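Plokero Gallery: Collecting Lunch, One Pick at a Time

27 Apr 2020

Welcome back to the gallery, and thank you for being so patient with us! It has been a full month at the Clesside bench, where we gather the examples that our picking model learns from, and I have finally sat down with a cup of tea to put some of it up where everyone can see it. The target for this round was 1000 recorded attempts on packed food. We reached 745 of them before the break, and I'm prouder of that number than I probably ought to be.

Sandwiches have taken up most of our attention, and I could go on about them all day (my family will tell you that I do). A soft thing in clear plastic wrap is a lovely problem for a learning system, with all those little highlights and wrinkles that shift whenever the light does. 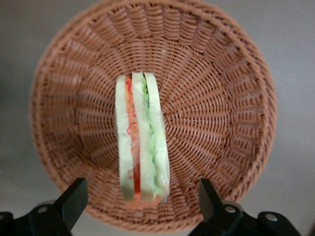 Nesma Abdelaziz wrote the labeling guide for the set, and she asks everyone to mark the food and its wrap as one object, even where the plastic bunches up at the bottom. We went back and forth over that for longer than I'd like to admit, and in the end six of us relabeled the early batches together over one very long afternoon.

Woven baskets get a label of their own, rim and all. Our first guide lumped them in with trays and bowls, and the model's guesses along the edges were a mess, bless it.

The remaining attempts will be recorded in July, with 13 new items on the list that Berrada sent over. If you'd like to help with labeling before then, write to Nesma and she'll send you the guide and a small batch to practice on.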